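Tablero gris mate con manchas, ¿cómo lo limpio?

Publicado por Shabnam Malik el 19/09/2024

Hola, tengo una mesa grande de tablero liso, gris mate, marca Leemans, de segunda mano. Le quedan cercos de los vasos y con el friegasuelos de siempre fatal, deja velo. Alguna idea? No quiero rallarla. 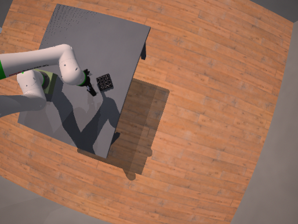
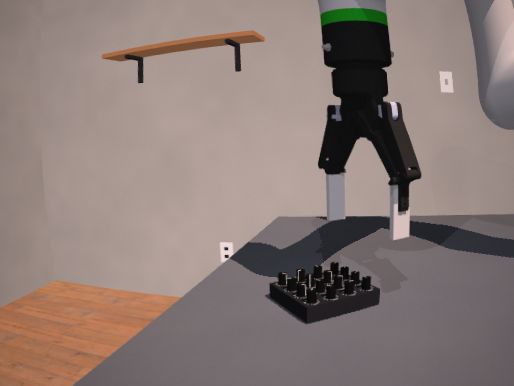

Tableros grises, dos vistas

Štefánia Lukáč
Depende del acabado. Si es laca, nada de amoniaco ni estropajo mágico, le saca brillo y eso ya no vuelve. Yo: agua tibia, 2 gotas de jabón neutro, bayeta de microfibra bien escurrida y secar enseguida. Para los cercos viejos, alcohol muy rebajado, probando antes por debajo. El velo seguramente es jabón acumulado, pasa 3 veces solo agua y mira.

Feker392
bicarbonato y listo

Štefánia Lukáč
Bicarbonato en mate no!! Es abrasivo. En blanco a lo mejor cuela, en gris se ve todo.

Shabnam Malik
Gracias, con agua sola el velo se fue casi entero. Los cercos siguen, mañana pruebo el alcohol por debajo. Alguien sabe si el protector de Illeseo deja brillo? En la tienda no supieron decrime.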